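From: Gerd Kramer
To: veltine-users
Date: Tuesday, August 23, 2022
Subject: Re: Battery drain after the Veltine 5 update

Tin-yau Tsai wrote:

> Since the update my phone loses a lot of charge overnight with the
> screen off. Before, it lost almost nothing. The battery is the original
> one, rated 2,610 mAh. Is anyone else seeing this, and is it safe to go
> back to version 4?

Same on my phone. I left it in airplane mode for two nights and the drain went away, so I don't think the battery is worn out. With mobile data on and Wi-Fi off it comes back within an hour or so.

The battery page blames "Phone idle", which doesn't help much. The wakeup log was more useful. Between midnight and six it had 1,462 entries from the sync service, nearly all of them for the wallpaper feed. I turned the feed off under Settings – Display – Lock screen.

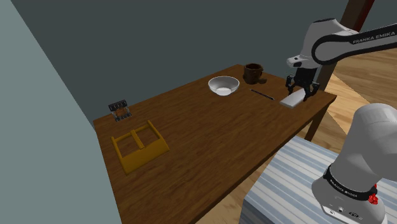

Table with a bowl and a mug, robot arm at the right

After that the phone slept normally. I have kept the feed off since Friday and the drain has not come back. Mail and calendar still sync on time.

On going back to 4: it can be done, but the downgrade wipes internal storage, and backups made under 5 will not restore on 4. Regula Kuster posted the steps last October for the previous release and they should still apply. Copy your photos to a card or a computer first. I would try the feed setting before any of that.

Hjørdis Nyberg has opened a bug report. If you add to it, please attach the wakeup log and say which carrier you use – mine is Windness. A log from someone on Rothe would be useful, as all the reports so far are from the one network.

Gerd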